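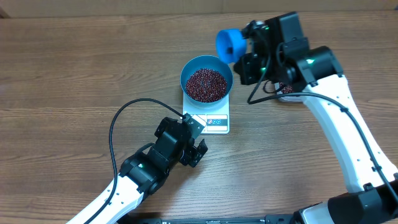

One of last January's group wrote on her feedback sheet that she had cooked beans for years and never once weighed them, and could we please say early on why it matters. A fair request, so it has moved up to the front of the notes!

Session 9: Weighing dried beans

Dried beans are small and heavy for their size, and a cupful can vary a good deal depending on the mug and on how generous you feel that morning. A kitchen scale takes the guesswork away, and once you've got into the habit (it took me longer than I like to admit) you'll find your soups and stews come out much the same from one week to the next.

Put the bowl on the scale first, then press the zero button — on some scales it is marked "tare" — and wait for the display to settle before you pour. Choose a bowl with plenty of room above the beans. For our recipe you want 176 g of dried red kidney beans, which will feed a small family with bread on the side.

Tip them out afterwards and pick through for grit and shrivelled ones. Then cover well with cold water and leave overnight. Next day, drain and rinse them, put them in fresh water and boil hard for a good 14 minutes before you turn the heat down. Please don't skip the hard boil, as undercooked kidney beans can make people quite poorly. After that they want about 45 minutes at a simmer, sometimes longer if they've sat in the cupboard a while.

For next time, bring a lidded tub and your Mitley course folder.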